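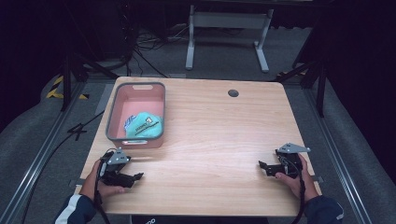
Travel > Landmarks > Waterfalls

2022-12-23
By Nhung Tiêu

Skernby Falls finally gets its plaque. 611 votes, mostly locals, and the old footbridge at Pollivgate came second. Close one. Rain all morning, speeches short, brass band under a tarp.
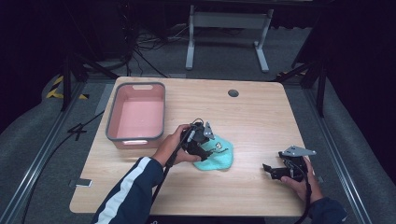

Getting there

Bus from Flundley, about 15 minutes, then a steep path. The railing dates from 1935 so dont lean. Upper lookout closed til March.

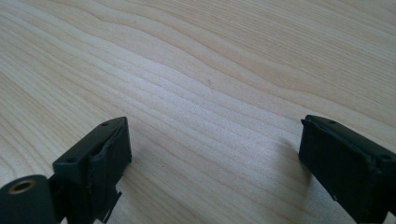 Comments

Đỗ: Bridge was robbed. Recount!

pollivgate_gran: Took 4 kids up. Soaked, happy, teh fudge stand was shut.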